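Search tips Search Clear

Care of a light wooden table: cloths, finish and marks

The notes below cover a bare or oiled wooden table in everyday use. They do not apply to veneer with a high-gloss lacquer, which should be cleaned only as its maker directs.

Choice of cloth

Use a soft white cotton cloth for wiping and for oiling. White shows how much dirt has been lifted and cannot pass dye to the wood. Old sheeting is suitable if it has been washed several times without fabric softener, as softener leaves a film that stops the cloth taking up water. Cut pieces 40 cm square and hem them, or overlock the edges. Loose threads catch in open grain and are tedious to pick out once oil has set on them.

Routine cleaning

1. Brush or wipe off crumbs with a dry cloth.
2. Add a teaspoon of mild washing-up liquid to 500 ml of warm water.
3. Wring the cloth until it no longer drips. Wipe along the grain.
4. Go over the surface again with plain water, then dry it at once.

Do not leave a damp cloth folded on the table. Moisture held under fabric will raise the grain and may leave a grey patch where there is iron in the water.
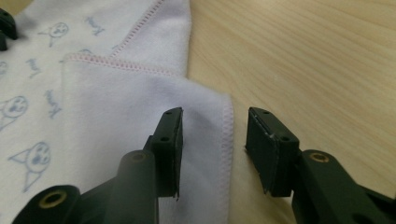 A cloth kept on the table as a cover should be lifted once a week and the wood beneath it wiped and left to air. Wood darkens with light, and the covered part will stay paler than the rest. Moving the cloth by a hand's width each time softens the boundary. A table covered on one side for a whole summer will show a plain line by December — it fades, but slowly.

Oiling

Test first on the underside. Apply a thin coat with a folded cloth, wait 12 minutes, and wipe off everything that has not soaked in. Leave overnight before setting anything down. Two thin coats are better than a thick one, which stays tacky and collects dust.

Oily cloths can heat up and catch fire by themselves. Lay them flat outdoors to dry, or soak them in water and keep them in a lidded metal tin until disposal. Never leave them in a heap.

Rings and scratches

White rings are usually moisture in the finish. Lay a dry cloth over the mark and press with a warm iron, no steam, for a few seconds at a time. Black rings go deeper and need sanding.

Light scratches across the grain can be eased with fine abrasive paper, used along the grain, then re-oiled. Feather the edges of the sanded area — a sharp border will show.

Notes by Damián Durán

Get the Valdebenito household newsletter. Enter your email address. Subscribe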